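Ticket: Podcast feed for "Jultum" serving last season's interviews
Opened by: Ross McIver, producer
Site: Durnatance community radio
Severity: Medium (raised to High by the guest's mother)
Status: Closed, with grumbling

Reported problem

The Jultum author interviews go to air fine on the FM side. The podcast feed is another matter. Anyone subscribed gets the new episode title, the new blurb and the new artwork, and then 60 minutes of an interview we ran last November with a man who restores pianos. The guest this time is a playwright. She has taken it well. Her mother has not, and has rung the front desk 2 times before lunch.

What I've tried already, so you needn't suggest it: refreshed the page, logged out and in, cleared the cache, used a different browser, used the other computer, used the other computer's different browser.

Log

9:10 am
Confirmed on my phone and on the studio machine. The web player on our own page plays the right interview. The feed doesn't. I would have preferred it the other way round, as our own page has very few visitors and most of them are me.

9:35 am
Downloaded the file straight from the Ustholm hosting dashboard. Correct interview, correct length, correct cough at the start that I meant to edit out. The upload itself is therefore fine.

9:50 am
Opened a chat with Ustholm support. Was told my enquiry was important. Position in queue: 80.

10:40 am
Position in queue: 80. Made a cup of tea.

11:05 am
Started reading the raw feed. Each episode has an enclosure line, which is the address the podcast apps fetch the audio from. The new episode's enclosure points at jultum-interview-final.mp3. So does the piano man's. I have a bad feeling about who names the files.

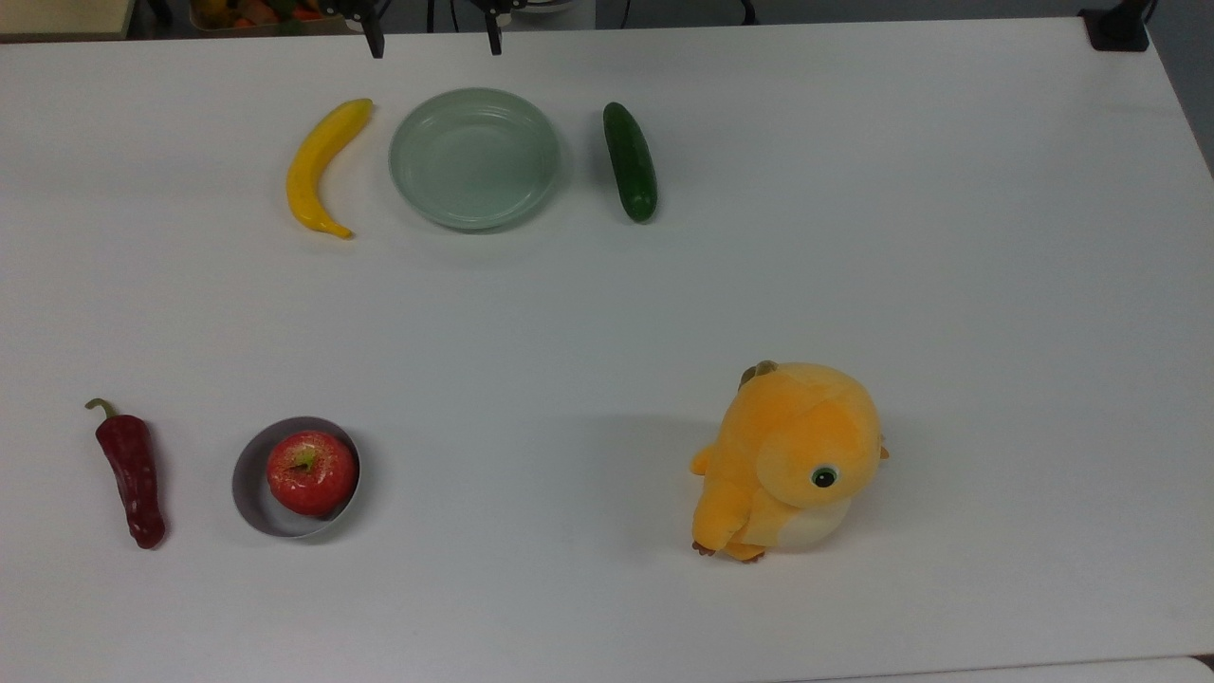 Ross McIver
Producer, Durnatance

11:20 am
It is me. I name the files. Both interviews were exported as jultum-interview-final.mp3 and uploaded under that name. The dashboard keeps them apart by an internal ID, so its download button and our web player each get the right one. The public feed goes by file name and hands out whichever it cached first. In fairness to me, both were final.

11:30 am
Deleted the new audio from the episode, renamed it with the episode number and the guest's surname, uploaded it again. Enclosure line updated within a couple of minutes. Phone now plays the playwright. Studio machine still plays pianos.

11:55 am
Removed and re-added the subscription on the studio machine. Fixed. That's no help to regular listeners, who can't be expected to unsubscribe on my say-so, or to subscribe again afterward.

12:15 pm
Reached a human at Ustholm. She was very decent about it. The apps hold on to the old audio until the episode's GUID changes, and replacing the file doesn't change it. There is a tick box called "Treat as new item" at the bottom of the advanced settings, under the colour picker for the player. Ticked it. She also offered to purge the cache at their end, and I said yes please.

12:40 pm
Tested with Lý on reception, who had the broken version on her phone and hadn't touched it. The right interview turned up as a new episode. The wrong one stayed in her downloads. She says she's enjoying the pianos and would like to keep it.

1:05 pm
Rang the playwright and apologised. Rang her mother and apologised at greater length.

Side effects

The new item counts as a fresh download, so the stats for this episode are now nonsense. The dashboard claims 2,000 plays for it since this morning. We have never had 2,000 of anything. Please don't put that number in the grant application, and if it's already in, please take it out.

Follow-up

Export names: programme, episode number, guest surname. The word "final" is retired. I've changed the template in the editing software so it won't suggest it.

Old episodes: went back through the archive and found one more pair sharing a name, both halves of the long chat with the choir director. Part two has been playing part one ever since it went up. No complaints received. Renamed it anyway.

Ustholm has logged the duplicate name behaviour as a feature request. I'd have filed it under bug, but they own the form.

Resolution

Duplicate file name, file renamed, GUID refreshed, host cache purged. Closing.

Reopened 2:20 pm

Correct audio, but the episode is now listed above this week's trailer, which says the interview is coming soon.

2:35 pm
Deleted the trailer. Closing again.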